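Small Shops and the Price of Plastic
Speaker notes, Mylene Ignacio, Totgate traders' evening, 29 March 2026

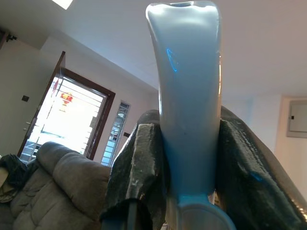 Slide 1. Light-blue plastic, flared at the top.

Thank Gerardo Cabrera for the room. Ask if the back row can hear.

Start with the shelf. Most of us sell plastic goods we never chose one by one. They come on a list, we tick the list, and the price was set months before. I did that for years at Nyitrai Street.

Slide 2. The order sheet. Minimum order from our old supplier was 700 pieces. We sold 40 in the first month. Pause here. People usually laugh, then someone has a worse story. Let them tell it.

Slide 3. What storage costs. Rent on the back room, plus the time spent moving boxes to reach other boxes. Ottilie Ammann has the worksheet, copies by the door.

Slide 4. Sharing an order. Four shops, one invoice, 996 pieces split by what each shop sold last December. Rogelio Macapagal kept the accounts. Two problems: who pays first, and where the truck stops. We paid in advance by shares and used his loading bay.

Don't read out the supplier's terms. They have changed and I don't have the new ones.

Slide 5. Start small. Ask for a trial lot of 100. Get the return policy in writing before paying.

If short on time, skip slide 3 and go straight to sharing.

Questions. Ariel Pascual will take the one on sales tax.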